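**Teach it by hand, they said**

The Modarau people were back on Thursday with the same pitch as last summer, and a better set of slides. You don't program the arm anymore. You show it. Somebody takes the controls, moves the blocks from one side of the box to the other, and the software picks up the idea from watching. Do that enough times and the arm does it alone.

I have no quarrel with the first half of that. Driving an arm by remote has gotten a lot easier, and the folks at the Talano site can do it with an hour of practice. My trouble is with "enough times." In the pitch, enough was a soft word that slid around depending on who was asking. In the written plan it is 2,000 demonstrations, for one task, with one kind of block, in one box.

As of the July count they had 1,887 of those in hand. I asked how many had been thrown out along the way and got an answer about data quality in general. I asked again and was told 800. So the real bill is closer to 2,700 runs, each with a person at the controls, and that number was on none of the slides.

I went over to Talano to watch for a morning. The work is slow in a way the videos hide, mostly because the videos are sped up. The operator lines up the fingers over a block, backs off, turns the wrist a bit, tries again. A block lying flat against a wall is a nuisance. A block lying close to another block is worse. Anyone with two hands would clear the box in less time than it takes to finish this paragraph.

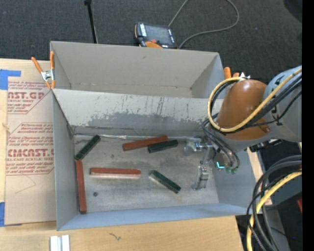
*The block task at Talano: three red, three green, and an empty compartment behind them.*

What bothers me more than the pace is how much the person is doing that never gets written down. Watch a good operator and you'll see them choose. They take the easy block first, or they nudge one to free up another, or they leave the corner for last. Ask why and they shrug. The recording has the motion of the arm and the view from the camera. It has no column for "I could see that one was going to be trouble." The Modarau answer is that the model works this out from the examples. Maybe so. I'd like to see it do that with a box it hasn't met.

Operators also differ. Two of them at Talano come at the same block from opposite sides, and both ways are fine. Feed both into the same training set and what should the arm learn? I was told the newer methods handle this well. I was told the same thing last year about the older methods.

To be fair about it, there is something here. Priten, who buy the same arms we do, spent most of a winter writing out a pick routine by hand, and it fell over as soon as the parts showed up at odd angles. Showing beats telling for that kind of mess. And when Modarau ran the trained arm for us, it did get blocks across. It also spent a good while closing its fingers on nothing next to a green one, opening them, and closing them again in the same spot. The person giving the demo called this "recovery behavior."

The part of the plan I would push on is what comes after the first 2,000. The Doucette line has parts in more than two colors and a good many more than one shape, and they don't arrive in a tidy gray box clamped to a table. If each new part needs its own stack of demonstrations, we haven't gotten rid of the programming. We've handed it to whoever is sitting at the controls, and asked them to do it over and over, on day shift wages. If the second task takes only a small fraction of the first, then I'll listen. Modarau says it will. They don't have a second task yet.

So before anyone at Doucette signs up for a trial, I'd ask for a few things in writing: the number of discarded runs, the hours of operator time per usable one, and a test on parts the arm has never been shown, played back at normal speed – no cuts, please. Their next visit is set for the week after inventory, 10 a.m., in the upstairs meeting room. Bring your own blocks.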